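Standing desk load rating vs. actual sag at the long end
Forum > Office Fit-Out > Desks and Tables

Ornlow
Put in a long white desk from Nitell in November. The sheet gives a load limit but no deflection figure. I need to know if a center leg is worth adding before I order the rest. 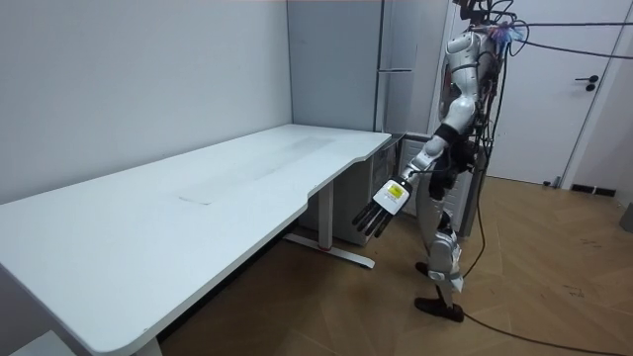 1 min read · 15 replies

barrera_fitout
Load limit only tells you when it fails. Sag is governed by span and top thickness. Double the span and an evenly spread load of the same total gives you eight times the deflection. 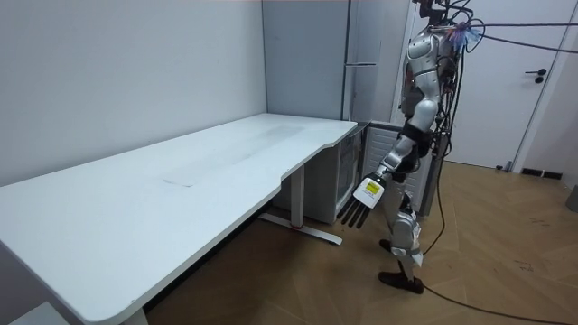 Most people never check the fixings either. Short screws in particle board loosen under side load well before the top bends. Use threaded inserts.

tikedano288
Disagree on the center leg. On an uneven floor it becomes a pivot and the desk rocks. A steel angle under the back edge does the same job and leaves the knee space clear.

barrera_fitout
Only if the leg has no leveling foot. Fit one — problem solved.

tikedano288
Until someone moves the desk. Then it never gets leveled again.

Ornlow
Noted. Angle first, then. Order of work I have so far:

1. Measure sag with a string line, unloaded and loaded. Leave a gap at the corner if anything stands beside the desk.

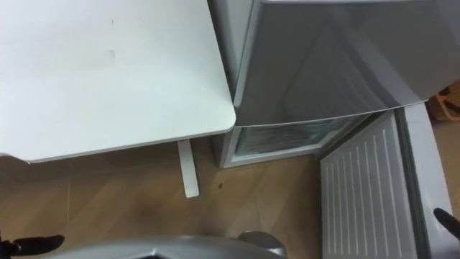 2. Fit the angle with the top upside down, inserts at 700 mm or less.

3. Measure again after a month.

barrera_fitout
Slot the holes. The top moves with humidity and the steel does not.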